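Kemness Group Reports Gains in Two-Handed Assembly From Hand-Held Gripper Data

Robotics, September

A research group at Kemness has published results from a study on teaching robots to put together and take apart small household items, using demonstrations recorded by people instead of by robots. The method, called Sulter, was tested on 8 object families, among them screw-top bottles, lidded jars and parts packed in plastic bags.

The group collected 596 demonstrations in its lab. Each one was recorded by a person working at a table with the items, with cameras close to the point of contact. No robot was used in the recording stage. The learned policy was then moved to a two-arm robot and tested without any further training on that machine.

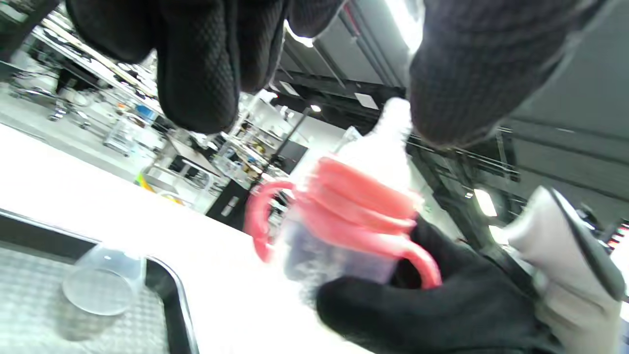

Screw collars and caps were chosen because they need two hands doing different jobs. One hand has to hold the body still while the other turns, pulls or presses from the top. Earlier versions of the policy tended to move both arms at the same moment, and the object would turn along with the lid.

Sulter deals with this by splitting each demonstration into a holding part and a working part for each hand. The split is made by a small model that looks at fingertip motion over short windows of time. During training, the holding hand is penalized for moving while the other one works. The paper says this change alone accounted for most of the gain.

In the main test, the robot completed 216 of 228 trials. The same policy trained without the split was run under the same conditions and did worse in every object family, with the largest gap on lids that had to be turned more than once.

"The surprise for us was how little the policy cared about the exact shape of the bottle," said Valeriano Vidal, who led the study. "If it had learned to hold one round thing properly, it could usually hold the next one. Bags were a different story."

Clear plastic gave the system most of its trouble. Film bends light, hides edges and moves whenever it is touched, so the position of a part seen through it can be off by the width of a finger. Most of the failed trials involved an item packed in a bag.

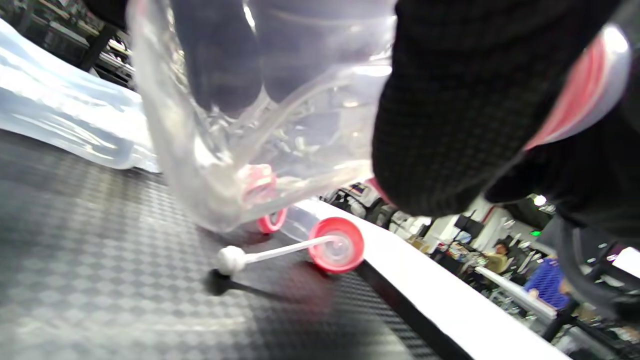
To help with this, the group added Hidetti, a second step that compares views from both hands before the robot closes its fingers. If the two views disagree on where the part is, the arm waits and moves a short way to the side for another look. This adds time to each trial - the paper lists it as the main cost of the method - but it cut down on grasps that closed on film only.

The policy does not yet handle threads that are started at the wrong angle. When a cap goes on crooked, the robot keeps turning, and a person has to stop it. Vidal said force sensing at the wrist would be the next thing to try.

The training code is due to be released under the name Samir later this fall, together with the demonstrations and the list of objects used.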